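Tander sorting cell: where we are with the equipment money
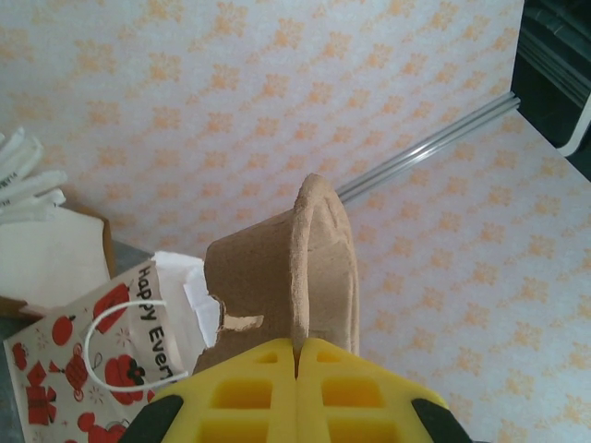
Yellow fingers holding a torn bit of moulded pulp, with the gift bag to the left.

Hello all, and sorry this one is longer than the last. You asked for a plain account of what we've bought, what we haven't, and what we'd like to do with the rest of the budget before October. I've tried to keep the technical side light, so shout if I've gone too far the other way.

The short version is that the arm and its stand are paid for and bolted down, the test corner is up with its patterned backdrop, and we're now spending small amounts on the bits that touch the rubbish. Packaging waste is what Tander is for, so we've been working with paper and card in all sorts of shapes. Torn pulp is the one I worry about most. It has ragged edges, it's never the same shape twice, and a grip that suits a whole egg tray may be hopeless on a scrap of one.

Fingers first. The yellow ones are the lattice type, with rows of little pockets moulded into them, and I like them a lot. They came from Noonan as part of the original order. I'd budgeted for one spare pair and I now think we want 2, mainly so we aren't stuck waiting on the post if a tip wears through. Noonan have quoted £106 a pair including delivery, so it's hardly going to sink us, but it wasn't in the plan you signed off and I'd rather ask.

Next, the wrist camera. We're keeping the one we have. I did look at a better one from Ponodex (very nice, very shiny) and it would have eaten £2,000 of a pot that is also meant to cover the conveyor. The view we get now is close in on the fingertips, and for this stage of the work that's the part I care about. I'd like to come back to it next year if you're willing.

The conveyor is the big item left. Jinside have one that fits our floor space and they'll hire it to us by the month before we commit. I'm keen on that! We've never run anything moving past the arm, and I'd much rather find out what's wrong with it on hire than own it. Their lead time is the catch - they won't give me a firm date until we've paid a deposit, and I haven't done that without your say-so.

We've also got a line for test materials, which was set at £200 and is mostly untouched. Boxes, bags and tissue paper don't cost much when everyone in the building brings theirs in. Could I move what's left of it over to the spare fingers? It would save raising a separate request.

Things I need from you, ideally by Thursday:

- a yes or no on the extra Noonan fingers
- permission to pay the Jinside deposit
- whether the materials money can be moved

I haven't put in for any more software this time. The licence we've got runs past the end of the project, and the renewal can wait for the next round. The updated spreadsheet is in the shared folder, second tab.

Tander project | Contact the project office | Back to top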